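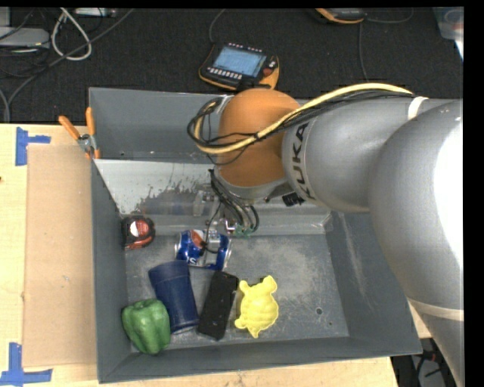 I spent most of September learning to pick things up again. By remote control, I mean, with a robot arm doing the actual reaching while I sit there with a controller in my hand and my tongue sticking out. You'd think a KUKA that size would shrug off a soda can, but the thing is dented and lying on its side, and getting the gripper lined up over it took me 4 tries on my first day. The bell pepper is worse – all those shiny lobes and nowhere obvious to grab!

The project is called Sturolon, and my part of it is giving demonstrations. I drive, the computer records every little move, and later the software tries to do the same job without me. We aim for 30 good runs in a session. I've managed 16 at best, so I'm not exactly a star pupil (or star teacher, I guess).

What surprised me is how much my bad habits matter. I hover. I go down, chicken out, come back up and go down again, and after a week of training on my runs the robot was hovering too. It was like hearing a toddler repeat your swear words. So now I make up my mind before I touch the controller, and if I dither I throw the run away.

We also tried moving the arm by hand for 2 afternoons. I liked it, my shoulders did not. In October we're switching to softer stuff, dish towels first, and I'm already nervous about the folds.

Posted 9/26/21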